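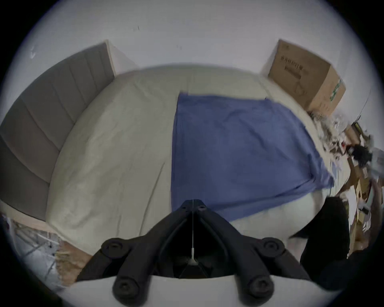 Una hand gripper: the slipping finger problem

I get the same handful of emails about this fault every week, so I've put my answers in one place. If yours isn't covered, write to me and I'll add it.

What went wrong?
One finger on the Una gripper can stop closing all the way while the position reading says it's shut. You squeeze, the log shows a full close, and the cloth slides right out of the tips. We lost 16 bedroom recordings to it before I caught on, mostly pillowcases and folded stuff.

Is it the cloth? Mine only does it on bedding.
Nope, I thought so too! Bedding just shows it up. A hard object gets pinched well enough by a half-closed finger that you don't notice, but a sheet or a comforter needs the tips to really meet.

So what's the cause?
A set screw on the linkage backs out with use. The finger then has a little free travel the encoder can't see (it sits on the wrong side of the screw, and yes, I've complained about that). Brynhildur Arnardóttir took two of ours apart on her kitchen table and found the same loose screw in both. 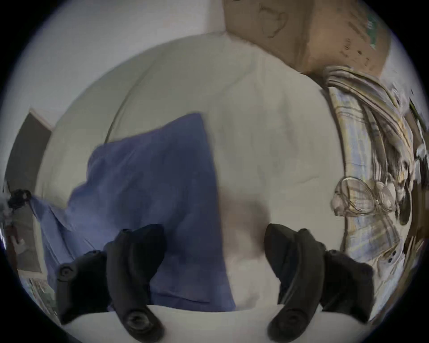
Page last changed: July 12, 2022

Can I keep recording while I wait for the part?
For rigid objects, I do. For anything soft, please don't. You end up with data that says the grasp was fine when it wasn't, and cleaning that up is miserable – ask Jolanta, who went through nine hours of it by hand.

How do I check my own gripper?
Close it on a strip of printer paper and pull. If the paper comes out with the reading at full close, you've got the fault. Do it before you start and again when you stop, and write both results in the session notes. Try it with the gripper pointed down as well, mine only failed that way at first.

Can it hurt anyone?
It can nip you, and it got Maureen Mellor on the thumb. She was feeling for the play with her fingers between the tips when the linkage caught and snapped shut. No real damage, but she used some colorful words. Keep your hands out of the gap, and use the paper.

Can I just tighten the screw?
You can, and it'll hold for a while. Don't lean on it, though, the thread strips easily. I use a dab of medium threadlocker and leave it overnight.
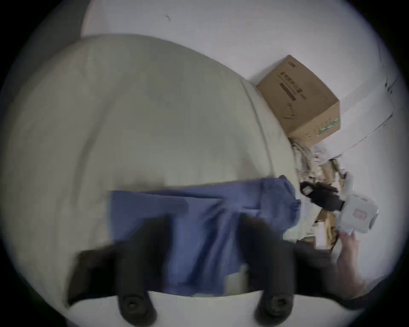

Gripper fingers over the blue cloth, cardboard box behind

When does the new linkage ship?
Arnevo has told me August. It comes with a longer screw and a lock nut, and you swap it with the hex key you already own.

Should I throw out my old recordings?
Not all of them! Look for clips where the reading says closed and the cloth stays put or drops. Kolbrún Hauksdóttir wrote a small script that flags the likely ones. Email me and I'll send it over, with her notes on the settings.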